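Utilizamos cookies propias y de terceros para mejorar su experiencia de navegación. Si continúa navegando, consideramos que acepta su uso. Aceptar | Configurar

Notas para la charla – Pinzas, muñecas y trapos: comparar efectores con tela

(Arrancar sin diapositiva. Saludar y presentar a So-yul Maeng, que lleva la parte de control y contesta las preguntas difíciles.)

Bueno, vamos con la tela. Llevo desde agosto con esto y sigo entrando al laboratorio con ganas de ver qué hace el siguiente trapo. Con una caja o una botella uno sabe dónde está el objeto antes y después de tocarlo. Con un paño, en cuanto el dedo se apoya, ya tienes otra forma delante, ¡y hay que volver a mirar!

Lo que comparamos: dos pinzas de dos dedos. La Wernanero, de dedos macizos con almohadilla, y la Pladano, de dedos abiertos, calados en triángulo. Mismo brazo, mismo controlador (Undosar), misma cámara pequeña en la muñeca. Cambiamos los dedos y nada más. Insistir en esto, porque en la charla anterior me lo preguntaron tres veces.

Hicimos 1.984 intentos de agarre en total. De esos, 991 fueron con la Pladano y el resto con la Wernanero. No salió mitad y mitad exacta porque una tarde paramos antes de acabar la tanda, y preferí no rellenarla otro día con otra luz.

(Pausa. Preguntar quién ha intentado agarrar una sola capa de tela con un robot. Suele haber alguna mano y alguna cara de sufrimiento.)

Pasar a la vista de muñeca. Dejarla puesta un rato, que la gente mire el tejido. 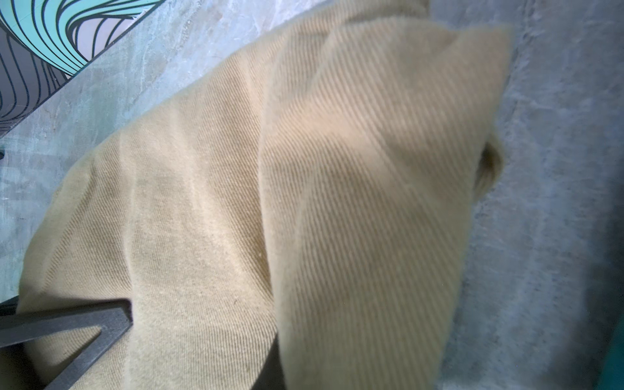
Vista desde la muñeca: sarga beige doblada sobre sí misma, con el dedo calado abajo a la izquierda.

Lo primero que quiero que vean es la trama. Las diagonales de la sarga se leen estupendamente a la derecha y se ablandan un poco hacia la izquierda. A mí eso me encanta, porque da una pista de orientación sin pegarle marcadores a la tela. Donde el pliegue sube, hacia arriba, se pierde nitidez. Lo menciono porque el estimador de profundidad se apoya en esa textura y ahí le damos menos material.

Lo segundo, la sombra estrecha entre la capa baja y el pliegue. Para nosotros es oro: candidata natural a separar capas. So-yul escribió un detector que busca justo ese tipo de surco y propone por qué lado entrar. Si hay tiempo, que cuente ella cómo descarta las arrugas suaves.

Y el hueco del dedo. Se ve tela a través del triángulo, y con un dedo macizo esa zona la perderíamos. Es una ventana pequeña, pero el controlador la aprovecha para comprobar si la tela se arrastra al cerrar.

Resultados, contados sin adornos: la Wernanero sujeta mejor cuando ya tiene algo entre los dedos. La Pladano entra mejor en pliegues y se lleva menos veces dos capas juntas. Con telas finas, empate o casi. No tengo favorita – bueno, un poco sí, y se me va a notar.

Controlador: pasamos el lazo visual a 30 Hz y el cambio fue una alegría. Antes el brazo corregía a tirones. Avotiņš, nuestro banco de pruebas, guarda el vídeo junto con la fuerza y permite repasar cada cierre paso a paso. Enseñar la repetición si funciona el proyector; si no, contarla con las manos.

Pendiente: almohadillas más blandas en la Pladano, probar con punto además de sarga, y mover la cámara un poco hacia fuera para que el dedo tape menos.

(Quedan unos 10 minutos. Preguntas. Si sale el tema de las ventosas, pasarle el micrófono a So-yul, que las ha probado con tela y tiene opiniones.)

Suscríbase a nuestro boletín y reciba las próximas charlas en su correo. Puede darse de baja en cualquier momento.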